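3. Collecting grasp examples for bin picking
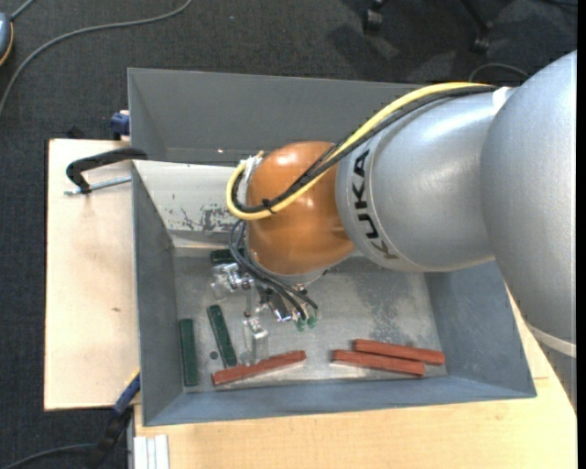

Figure 1. The collection cell from the fixed overview camera. The arm reaches into the clamped bin; three green and three red blocks are in play.

3.1 Cell layout

All examples used in this paper were gathered in one cell, which we call Bech in the released files. It consists of a KUKA industrial arm, a grey metal bin with sloping walls, and a gripper reached by thin hoses that run down from the wrist (Figure 1). The bin rests on wooden boards and is held by clamps along its left side. We had at first let it stand free. In early trials the finger pressed against a wall often enough to shift the bin by several millimetres, and every later grasp in that session was then recorded against a wrong bin pose. With the clamps fitted, the bin pose was measured at the start and end of each session and no session was rejected for drift.

The sloping walls matter to the task. A block that lands on a slope may slide to the floor, stay where it is, or come to rest with one end on the wall and the other on the floor. The last case is the hardest for the gripper, which approaches from above and has little room between the block and the wall. Worn patches on the metal also change how easily a block slides. We made no attempt to restore the surface, as we wanted the examples to carry the same uneven friction that a policy would meet in use.

The objects are rectangular blocks in two colours, green and red. Colour plays no part in the grasp itself. It was included so that the same recordings could serve a second task, in which the system is told which colour to remove, and so that labels could be checked by eye when blocks overlap in the camera view. The learning system described in Section 4 receives the colour image unaltered.

3.2 Sources of examples

Examples come from two sources. The first is a scripted picker, Flavby, which proposes a grasp from the segmented depth image and carries it out without help. Flavby ranks candidate grasps by the clear space on each side of the block and by the tilt of the block's upper face. It then samples from the ranked list with a temperature, so that poor candidates are tried as well as good ones. Early in the project we always took the best candidate. The resulting data contained very few failures of any kind and almost no grasps near the walls, and a scorer trained on it was badly overconfident in just those places.

The second source is human guidance. An operator views the depth image on a screen, marks a grasp point and a closing direction, and confirms. The arm then moves to a point above the mark under the same motion planner used by the scripted picker. Approach speed, closing force and lift height are identical for both sources. The operator has no control over the arm once the mark is confirmed, apart from the stop button. This limits what the operator can express (no pushing, no regrasping) but keeps the two sources comparable, and it means that one action format covers the whole set.

Operators were asked to mark grasps that they believed would work, and also to flag any layout in which they saw no workable grasp. A flagged layout is stored with its image and an empty action. These records are not used to train the grasp scorer. They are used in Section 5 to test whether the system can decline to act.

3.3 Procedure for one episode

An episode starts with all blocks in the bin and ends when the bin is empty, when a layout is flagged, or when the attempt limit of 8 is reached. The limit is deliberately close to the number of blocks. With a higher limit, a single awkward block could be attempted again and again, and the set would fill up with near copies of one failure.

At the start of an episode the blocks are tipped in by hand from a tray. We tried to have the arm do this by lifting the blocks and releasing them at random heights, but the layouts it produced were too regular. Blocks released one at a time seldom leaned on each other, while tipped blocks come to rest in pairs, against walls and at slight angles to the floor.

Before each attempt the arm withdraws to a position outside the view of the depth sensor, and an image is taken. The picker or the operator then chooses a grasp. The arm descends along the vertical, closes the gripper, lifts, and pauses. The pause was added after we found that some blocks held at one end would slip a moment after the lift and were being counted as successes. After the pause the block is carried to the tray and released. If no block is held, the arm returns to its withdrawn position and a new image is taken, as even a failed attempt usually moves something.

The overview camera runs throughout. Its images are not given to the learning system. They were kept for audit, and they proved useful for telling apart failures that look the same in the gripper signal, such as a block missed altogether and a block touched and pushed aside.

3.4 Labels

Each attempt is stored as a depth image, a colour image, the grasp pose in the bin frame, the commanded and measured finger positions, and an outcome. The outcome takes one of four values: held, slipped, missed or blocked. The first two are set from the finger position at the top of the lift and at the end of the pause. An attempt is marked as missed if the fingers close fully before the lift. An attempt is marked as blocked if the descent is stopped by contact before the planned depth.

Automatic labels were checked by replaying the overview recording for a random sample of 400 attempts. Trinh Ung carried out the check without sight of the automatic label. Disagreement was almost wholly confined to the boundary between missed and blocked, where a finger first lands on the edge of a block and then slides past it. The automatic rule calls this missed; the human label was more often blocked. For training we merge the two into a single failure class and keep the finer labels for analysis only.

A smaller source of error was the double pick. Where two blocks lie side by side and nearly parallel, as do the two red blocks at the right of Figure 1, the gripper can close across both at once. The finger position is then wider than for a single block and the attempt can be filtered by threshold. A double pick is a failure for the single-item task even though both blocks are held. It is stored as held, with an extra flag, and the choice of how to treat it is left to the user of the data.

3.5 Size and balance of the set

After filtering, the set holds 2,772 attempts. Attempts were removed if the depth image was incomplete, if the stop button was pressed, or if the time stamps of the arm and the camera could not be aligned. The last of these caused the greatest loss. It was traced to the logging computer, which was also writing the overview recording to the same disk; moving the recording to a separate disk in December cured the fault, and the earlier sessions affected by it were dropped in full.

The share of attempts near a wall is lower than we would like. As an episode goes on, the easy blocks in the middle of the floor are taken first and the ones against the walls are left until the end, so wall grasps do occur in nearly every episode, but mostly with few other blocks around them. Crowded wall layouts remain rare. To offset this we recorded about 100 further episodes in which the blocks were tipped in against one wall on purpose, with the wall chosen at random. These carry a marker in the released files and can be left out. Section 5.2 reports results with and without them.

We also considered adding examples from simulation. A model of the bin was built in Endero, our in-house simulator, and reproduced the resting layouts fairly well. It did poorly on contact with the worn parts of the sloping walls, where simulated blocks slid too readily, and grasps on leaning blocks were scored as failures that the real arm could manage. We therefore used simulation only to test the planner and the logging code. No simulated attempt appears in the training set or in the figures that follow.

3.6 Session handling and splits

Recordings are grouped by session, a session being the period between two measurements of the bin pose. All attempts from a session go to the same side of the training and test split. Splitting by attempt would place consecutive images from one episode on both sides, and these often differ by a single removed block. In a trial with such a split, held-out accuracy rose noticeably while performance on the arm did not change.

The hoses at the gripper and the cables at the wrist were inspected between sessions. Their routing matters more than we expected: with the loop at the wrist too tight, the final wrist rotation was limited, and the planner would choose the opposite closing direction with no record of why. We now log the wrist limit in force at each attempt, and grasps that were turned round by the planner are stored with the pose as carried out — the requested pose is kept in a separate field.

The recording code and the file format were written with Itell, who also host the data. The version described in this paper was frozen on 13 March 2026. Later sessions are being added under the same format but are not included in any result reported below.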